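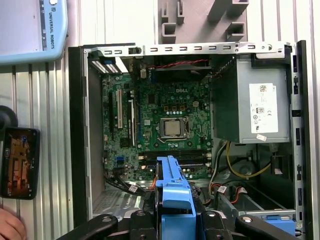

Plakano is a hardware inventory and diagnostic program for desktop computers, developed by the software company Lirkisance and published under a free license. It starts from a USB drive and does not require an installed operating system. The program reads identification data from the firmware of a computer, compares it with a database of known system boards, and produces a report on the processor, memory, storage and expansion slots. Boards made for large manufacturers form the greater part of the database. A typical case is a green Dell board with two black and two cream-white expansion slots and no cards installed, for which the report gives the type of each slot and marks it as free. Plakano is used mainly by repair shops, schools and resellers of used office equipment.

History

The program began as an internal tool at Rathjen, a reseller of business computers in the town of Lirkeck. Technicians there had been recording the contents of incoming machines by hand on paper forms, which were later typed into a spreadsheet. The first version of the tool did little more than print a serial number and the amount of installed memory.

Lirkisance was formed by former employees of Rathjen and took over the code by agreement. The first public release recognized 400 system boards. Version 2 raised the number to 2,124 and added the storage test, and version 3, released in September, recognized 3,214. Rathjen continues to use the program and contributes entries to the database.

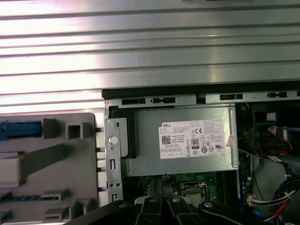
Features

Plakano runs from a text menu and can be operated entirely from the keyboard. A full report takes under two minutes on most supported systems, excluding the optional memory and storage tests. Reports can be saved as plain text or as comma-separated values, or sent to a printer on the local network.

The memory test writes and reads back a series of patterns and notes the address of any failure. Where the firmware supplies the necessary labels, the report also names the slot in which the faulty module is installed. The storage test reads the drive's own health records and does not write to the disk. A separate erase function was included in early versions but was removed in version 2 after users reported selecting it by mistake.
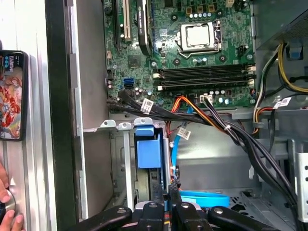 Menus and reports are available in 28 languages. Translations are maintained separately from the program itself and may be updated between releases. Languages written from right to left are supported in saved reports but not in the menus.

Database

Each entry in the database consists of a board identifier, a slot layout and a list of compatible processors. Users may submit new entries through a form built into the program. Submissions are checked by Lirkisance before publication, and serial numbers are removed before the data is sent.

Limitations

Plakano does not support laptop computers or systems with ARM processors. Results for older machines depend on the quality of the firmware data, and some boards report slots that are not physically present. The program cannot measure fan speed or temperature on boards outside the database.

See also

Memory testing
System firmware
Computer refurbishment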